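Ultinside: fruit notes

README for the fruit and produce part of the Ultinside tabletop set. Last touched in September.

Hi! I keep the produce side of Ultinside going, and this file is where I write down what goes on the table, how I set it up and which mistakes I've already made so you can skip them. If you only want the folder layout, it's at the bottom.

What's in it

The whole thing is one chore, done over and over: fruit comes home in a bag, fruit ends up in a basket. There are 400 runs in this release, 80 of them held back for testing. Every run has its own folder, and the folder names don't mean anything (I know, I know, I started with a nice naming scheme and gave up on it by the second afternoon).

I picked fruit because it's the part of unpacking groceries where everybody has habits. Cans go on a shelf and that's it. But a soft piece of fruit can bruise, a round one rolls off toward the wall, and the bag collapses on top of whatever you were reaching for. I wanted all of that in there.

The table

The top is a dark reddish-brown marble pattern with white and pinkish veins. I love how it looks and it's a pain to work with, because clear plastic nearly vanishes against those veins. The walls have a pale gray-beige paper with big gray leaves on it. It came off a roll from Hiser that I'd been saving for a hallway, and there was exactly enough left to do the back and both sides, with one seam I'm not proud of.

The basket

Teal plastic, rectangular, rounded corners, grid bottom with holes in it. I tried a deep bowl first and hated it. Everything slid to the middle and stacked up, and you couldn't tell one piece from the next. In a flat-bottomed basket the fruit stays more or less where you put it, and crumbs and bits of stem drop through the holes, so wipe the table underneath before you start again. Wash it in warm water with dish soap. Please don't put it in the dishwasher, I warped the first one that way.

The bag

Clear, thin, the kind you'd pull off a roll in the produce aisle. I lay it open on the table beside the basket with the mouth loose. Use a new one after 5 runs or so, sooner if it has torn. Old bags get limp and cling to the fruit, and then you lift one thing and two come up. 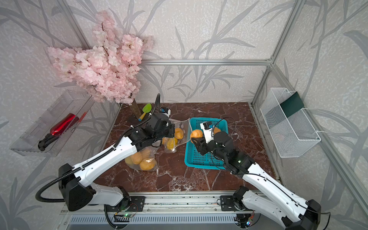
Åberg wrote in after the first release to ask why I bother with the bag at all, since at home the fruit just gets tipped straight into the basket and nothing bad has ever happened to it. Fair enough! I tip mine too when I'm hungry. But tipped fruit lands in a heap, the softest one is always at the bottom, and I wanted runs where each piece gets set down by itself. There's a small batch of tipped ones in the "extra" folder if you'd like to compare.

The fruit

Orange ones and yellow ones, mostly. I label by color and leave it there, because I went back and forth over what to call some of them and my labels stopped matching from one week to the next. The "color" field is the one to trust. Skin can be smooth or wrinkled, and the older pieces get pretty wrinkly. I left those in on purpose. A fruit basket in a real kitchen always has at least one that should have been eaten already.

Things I'd change

More yellow. I ran low on it early and kept buying orange out of habit.

A second basket in another color, so teal doesn't come to mean "fruit goes here."

Something with a stem that catches on the plastic. Grapes would be a nightmare and I'd like to try them.

Known problems

Version 2 of the labels fixed a mix-up where fruit still under the bag was marked as being outside it. If you downloaded the set before that, grab the labels again; the rest hasn't changed. The Arberg mirror was behind when I last looked, so check the version number in the header if you got yours there.

Folders

runs: everything, one folder per run
labels: color, skin, in bag or in basket
extra: the tipped batch, plus some bowl attempts I couldn't bring myself to delete

Use it for whatever you like, and mention Ultinside if you publish something with it. If you spot a wrong label, send me the folder name and I'll fix it in the next version.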